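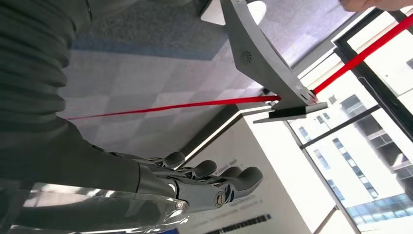 **Lemine takes on queue barriers and carpet at Privunham hall**

June 18, 2026

Lemine has been appointed to supply the visitor barriers and floor covering for the Sampaio exhibition hall in Privunham. The work covers 3000 square metres of carpet tile and 340 retractable belt posts, and will be finished in August, before the autumn shows open.

The posts are grey with a red belt, so that the line stands out against a pale floor. Each belt winds back into its housing when it is unclipped, and one person can change the layout of an aisle between sessions. Carpet tiles were chosen over roll carpet for the stands and walkways — a worn or stained tile can be lifted and replaced on its own.

"Halls get rearranged all the time, and the old rope and pole sets were slow to move and always in a tangle," said Grażyna Dudek, contracts manager at Lemine. "We will have 2 fitters on site for the first week of each show."

The agreement runs for five years and includes belt repairs and spare tiles, which will be stored at Lemine's Hatau depot.

Enquiries: Lemine press office, Hatau.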